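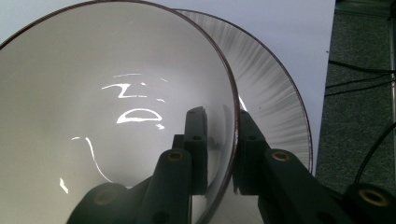 Can a charcoal grill stay outside all winter?

It can if the ash has been cleaned out, the vents are clear and the cover lets some air in underneath. A grill put away with ash in it will rust from the inside, and a cover will not stop that.

Filed under: Grills & Fire > Care and Repair

Putting the grill away: a talk with Svenja Lehner

Oct 5, 2019

Svenja Lehner has been fixing grills in Fitville for nine years. Her shop takes in kettles, barrel smokers, cast iron hibachis and the occasional gas model, though she sends most of the gas work to someone else. The shop keeps a paper log, and when I visited, the last line in it was number 3353.

"That's every grill since we opened," she said. "Some of them are in there twice."

Of those, 838 came in with a rusted bowl or a rusted firebox. She added them up last winter when things were slow. The rest were broken legs, lost handles, cracked grates, seized vents and lids that had been dropped. She considers most of the rust avoidable.

"People think rain does it. Rain does some of it. Mostly it's ash that got left in the bottom. Ash pulls moisture out of the air and holds it against the steel. You leave that from October until April and you have a soft spot. Then you put twenty pounds of hot charcoal on the soft spot."

Her routine for the end of the season takes less than an hour. She starts with a dry grill that has been cold for at least a day. The grates come out first, then the charcoal grate, and then all the ash goes into a metal bucket with a lid. She uses a stiff paintbrush for the corners and around the vent blades.

"Don't hose it. I know it's quick. You end up with gray paste, and the paste gets under the vent plate where you can't reach it."

Once the ash is out, she washes the inside with warm water, a little dish soap and a rag, and dries it with another rag. Flakes hanging from the inside of the lid can be brushed off. A lot of owners take them for peeling paint. On an enameled lid they are usually baked grease and smoke, and Lehner knocks them loose with a ball of foil.

The outside needs less work. She wipes it down and looks for chips in the enamel, especially along the lip where the lid sits. A chip down to bare metal gets a light sanding and a dab of high-heat paint. She does not paint anything on the inside.

I asked about cooking oil, which a lot of people rub over everything before they put the cover on.

"Cast iron grates, sure, a thin coat, and heat it so it sets. On the steel body I don't bother. Thick oil goes sticky and then you've got leaves glued to your grill. And the mice like it." 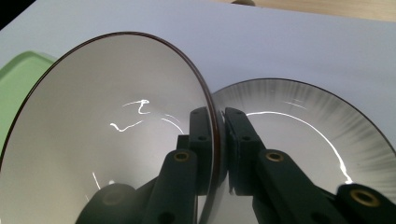 Where should cast iron grates be kept over the winter?

Indoors is best, somewhere dry like a closet or a heated basement. Clean them, heat them for a few minutes to drive off the moisture, oil them lightly and wrap them in newspaper.

Lehner keeps her own grates on a shelf by the furnace. She has seen plenty stored in sheds, and says a shed is fine for plated steel and poor for bare iron, as the temperature goes up and down and water collects on anything heavy.

Surface rust on iron is not a reason to throw a grate out. She scrubs it with coarse steel wool, rinses it, dries it on a burner and gives it three thin coats of oil with heat in between. If a bar has cracked through, she replaces the grate. Welding cast iron is possible, but the price of the job is usually higher than the price of a new part.

Covers are a sore point. The shop used to sell them and no longer does.

"A cover that fits like a sock is the worst thing you can buy," Lehner said. "It goes down to the ground, nothing moves under there, and in spring the whole thing smells like a cellar. I want a gap at the bottom. I want it loose enough that I can get my arm up inside. If there's a stretch of dry weather in winter, take it off for an afternoon."

She also tells people to leave the vents half open under the cover. Closed vents can seize, and the small aluminum ones tend to break when they are forced. If a vent is already stuck, she warms the area with a hair dryer, works a drop of penetrating oil into the rivet and waits until the next day before trying it again. The oil has to be wiped off before the grill is lit.

Wheels and legs get overlooked. On a three-legged kettle the legs are often just tubes pushed into sockets, and the plastic end cap falls off the one without a wheel. Water then wicks up from the patio. A new cap is cheap, and a wine cork cut to size will do until one arrives. She likes the grill to stand on pavers if the patio holds puddles.

Her coworker Bogdan Kalinowski handles the smokers, and he had one thing to add from the back of the shop. Offset smokers should be stored with the cooking chamber tipped slightly toward the drain. "Leave the drain open," he said. "I get them in with a gallon of black water sitting in the barrel. The guy says he had it covered. Well, it rained before he covered it."

Charcoal is the last item. Lump and briquettes both take up moisture, and a half-used paper bag on a garage floor may be hard to light by spring. Lehner tips hers into a steel trash can with a tight lid and keeps it off the concrete. Pellets are fussier. If they have swollen or gone to sawdust, they should not go in the hopper at all, and the auger should be run empty before storage.

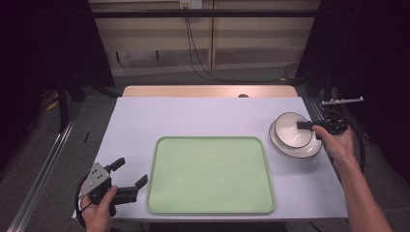 Bowl and plate next to the green tray.

Some customers don't store the grill at all. They cook on it through the cold months, and Lehner has no objection as long as the ash still comes out after every second or third cook. Cold weather uses more charcoal and the lid has to stay shut. Grilling in a garage with the door up is where she draws the line, and she will say so to anyone who mentions it at the counter.

"Carbon monoxide doesn't care that the door's open. Stand in the driveway and wear a coat."

I asked what she would look for in a used grill, as there are plenty for sale at this time of year.

"Take the grates out and push on the bottom with your thumb. Hard. Push around the leg sockets too. If the seller doesn't want you to do that, go home. Faded paint I don't mind. A wobbly lid handle I don't mind - that's one screw. But if the bottom gives, there's nothing I can do for you that makes sense."

She charges seven dollars to look a grill over and takes it off the bill if there is a repair. In the fall the wait is usually short. The rush comes in April, when the covers come off, and by then she is booked well ahead.

Comments

Cletus Greenberg
Did the thumb test on mine after reading this and went straight through next to the ash catcher. So that's that. Would she ever patch one of those or is it always scrap?

Roman Wróbel
I have oiled the outside of my kettle every fall for years with no trouble. A very thin wipe with a rag, not a soaking. I agree about the mice though.

Sławomir Kubiak
Cletus, I had a plate bolted into the bottom of an old barrel grill once. It lasted two summers and it leaked ash the whole time. I'd put the money toward another one.

Roman Wróbel
Forgot to say, if you wrap the grates in newspaper, write on it what they are. My wife put ours out with the recycling.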